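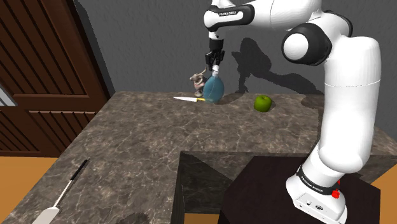

Clesel is a method for training robot grasping policies in simulation, introduced by Ilari Salminen and Rostam Pakzad. It places a simulated arm at a kitchen counter with a changing mix of household objects and varies the surfaces, lighting and layout between episodes.

The policy is trained on 547 generated layouts – each used with 8 lighting settings – and then tested on 215 layouts held back from training. A grasp counts as a success if the object stays between the fingers during a short lift. Narrow-necked containers are scored separately, as small errors in finger position can tip them over.

Related articles
Pace (grasp planner)
Stendow benchmark
Villby object set
Domain randomization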